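Food and Everyday Chemistry
Handout 3: Steam and heat transfer
Tutor: Doina Angelovski

Boiling water and steam can both be at 100 degrees, but steam carries far more energy. When it touches a cooler surface it condenses, and the heat that was needed to turn the water into vapour is released into the food. Learn the term for this: latent heat.

Steamed dough never gets hotter than the steam itself, so the surface stays pale. Browning needs a dry surface and a much higher temperature. Steamed buns are the usual case. The holes in a steamer tray let vapour reach the underside of the food and let condensed water drain back down. 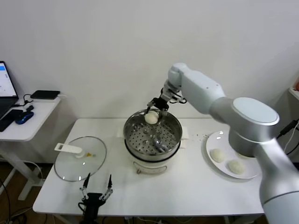 Altitude and boiling point

Water boils at a lower temperature as air pressure drops. In a town where the pressure is 994 hPa the change is too small to notice in the kitchen. High in the mountains, cooking times get longer. A pressure cooker does the opposite and raises the boiling point.

For the February session

Read chapter 7, including the tables.
Answer the questions on page 74 in full sentences.
Bring your notes on starch from the last handout.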